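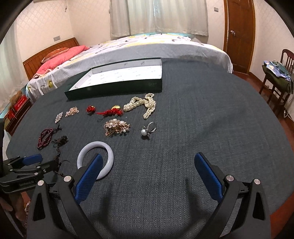
The table before Chantelle's rules, page one.

I should tell you right away that I'm the one who wrote Rule 14. Everybody in Plorkitdale blames Chantelle Engelbrecht for it, and she lets them, bless her, but it was me, at two in the morning, with a bowl of cold noodles in my lap.

Rule 14 says: if a thing might have belonged to someone's mother, stop and ask.

Try writing that down for a gripper! Gerrit Radebe nearly fell off his chair. He wanted numbers. How hard to squeeze a bangle, how slowly to lift pearls, how far to keep one pair of jaws from the other. Good rules, and he had pages of them. Never pull on a strand if you can't see both ends. Put the box down before you pick up anything that goes in it. Two hands on the table means one moves and one waits. I learned them all by heart on the bus.

"And how does it know about mothers?" he asked me.

"It doesn't," I said. "That's why it asks."

I had my reasons. When my aunt Precious Naidoo moved to Barkholm, a sorting service packed up her dresser for her, very neat, very quick, every rule followed. It put the real things in one bag and the junk in another – and the junk bag went out with the trash. In it was a hair clip with half its stones gone. My grandmother got married in that clip. The service paid out 3,715 for its mistake, which was far more than the clip ever cost, and my aunt put the letter in a drawer and never cashed a cent of it.

So yes, I was a little bit unbearable at meetings. 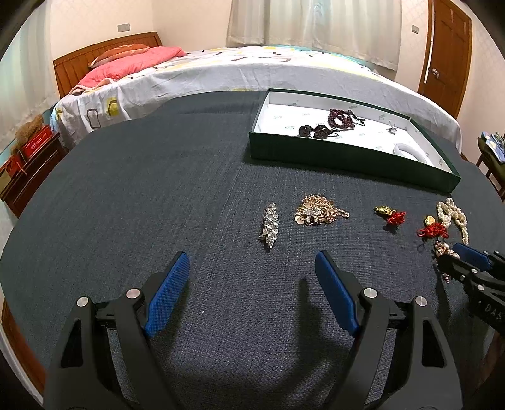 We argued until the windows went dark. Chantelle kept making tea and Gerrit kept saying that a helper that asks about everything is no help at all, and the annoying part is that he was right. The first night we tried my rule, Petik (that's our sorter, named after Gerrit's old dog) stopped over every single piece. Did this belong to someone's mother? Did this? I said yes to the first few and then I just sat there, because how would I know? They'd all come from Mrs. Ndlovu's estate, and she had no one left to call.

"Say no," Gerrit told me. "Say no and let it finish."

I couldn't do it. I asked Petik to wait, and I phoned my aunt, who was already in bed and not at all pleased.

"What do I tell it?" I said.

She was quiet for so long that I thought she'd dozed off. Then she told me to get a pencil, and I wrote on the back of Gerrit's page while she talked, and Petik held still above the cloth with its jaws open.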